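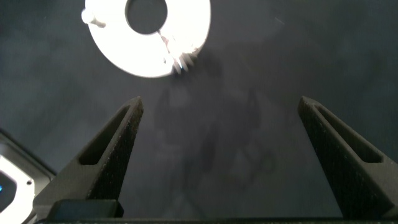

Cell 3 at the Dalham plant went onto the night schedule in December, and I have spent most of my evenings since then watching its wrist camera feed from the control desk. The job is ring handling: pick, present, place, repeat. The fingers are dark, slotted along their length, with blunt tips that angle inward, and they open wide enough that an approach can be well off center and still close on the part. Lighting is the harder problem. A white ring under a strong light loses nearly all its surface detail, and the glare off the lower right throws spikes that the edge finder can take for geometry. The small peg on the rim is the only feature I trust for orientation.

Before the cell, two people did this work by hand at a bench. Target was 116 parts an hour between them, and on a good shift they made it. The cell runs at almost 70. Management knew that going in. The argument was that it runs through breaks and shift change, and over a full night the totals come out close.

What the totals leave out is the work that moved. Emmanuel Magesa was on the bench for years and now looks after the cell. His log for last week has 57 entries. Most are short: re-teach the pick height, wipe the lens, clear a double feed. A few took an hour. He got two days of training from Cliven, who did the integration, and a binder that covers the fault codes but says very little about parts that sit crooked. He has been writing his own pages for that and keeping them at the back.

His pay grade has not changed. The job title still says assembler. I raised this on Tuesday and was told it is under review – the same answer I got about the second operator, who was moved to packing at the Studport building and has a longer drive.

On the technical side, I want to try a diffuser over the light and drop the exposure by half before anyone touches the vision code again. Ivanov quoted us for a polarizing filter, but the lead time is long and the diffuser is a sheet of plastic. Emmanuel suggested it first. I will post the pick rates once we have a full week with it installed.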